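Lists > Sison Makers > Messages > December
[sison-makers] Re: Vallton open day - who went?
December, 9:40 pm, posted by Mark Anthony Macaraeg

Finally sitting down to write this up, sorry for the wait! 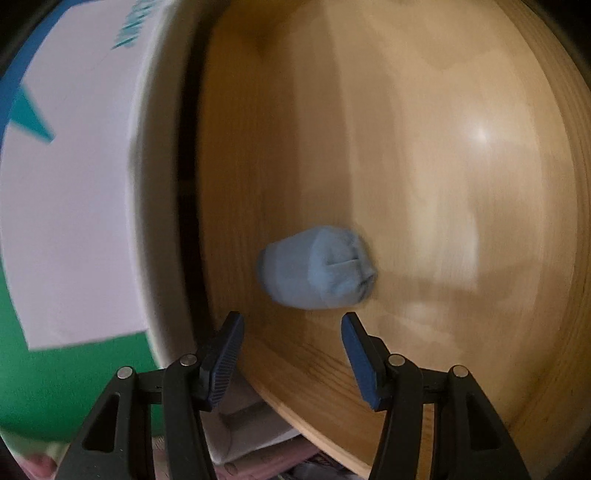

Brorurport wrote:
> Did they let visitors try the hand grippers, or was it the usual
> stand-behind-the-rope thing? I'm thinking of bringing my students
> to the next one, but only if they get to hold something.

They let us try everything. No rope! The Evero folks had the long table by the windows and you just walked up and took a gripper - it's the hand-held kind, two black fingers with blue rubbery pads on the tips, and you do the job yourself while the camera records it. The task when I got there was socks and a wooden bowl. Sounds like nothing, right? I figured I'd be great at it (I fold laundry for a family of seven) and I was terrible. You keep wanting to use your wrist the way you normally would, and a rolled-up sock is squishier than you'd think when all you've got is two fingertips.

The lady running the table said to slow down and open the fingers wider before going in. That helped a lot. My last few tries were pretty decent, if I say so myself.

After that there was a talk upstairs, roughly 29 minutes, on how they turn all those recordings into something an arm can learn from. I followed maybe half. The part I did get was that they want lots of different people doing it, clumsy ones included, so I guess I did my bit. Somebody asked about towels and the speaker just laughed.

For your students: groups are capped at 8 per table, and the line got long after lunch, so come early. Parking at Vallton is awful - use the lot behind the Sison library and walk over. And eat first, the only food was a coffee cart and it ran out of everything but decaf.

Next one is supposed to be in spring. If anybody wants to carpool I've got room for three, four if nobody minds knees. I also have the handout from the talk, can scan it if there's interest.

Mark Anthony

Contact the list owner | Copyright Sison Makers | Back to top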